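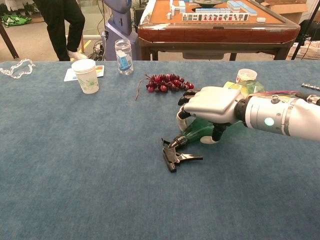
A green spray bottle on a blue-covered table, with a robotic hand over it.

Free evening yoga returns to Wolo Hall in October

Roll out your mats! The Skarkomance yoga studio is bringing back its free community evenings this October, and this time there's a bigger room to stretch out in.

Classes start at 6:15 p.m. in the upstairs room at Wolo Hall and run for an hour. Teacher Kam-wah Tang will lead a slow floor practice built on supported backbends, hip openers and a good long rest at the end, with plenty of options for stiff shoulders and cranky knees.

"Last spring we had people in the hallway with their feet against the coat rack," Tang said. "They stayed for the whole class and came back the next week. I was thrilled."

The spring program drew 1,625 visits over its run, and the busiest night packed in 121 people. The upstairs room holds more than that with mats side by side, and it has the tall windows on the Hsiao Street side, so early arrivals will catch the last of the light.

Beginners are very welcome. Tang plans to spend the first 20 minutes of every class on breathing and gentle neck and wrist work before anyone gets near a forward fold. A chair version of each pose will be taught at the same time, led from the left side of the room.

Bring a mat if you own one, plus a blanket or thick towel. The studio has 101 loaner mats and they go fast. Parking behind the Drondine building is free after 5 p.m., and the side door is the one with the ramp.

No booking needed. Doors open at 5:45 p.m.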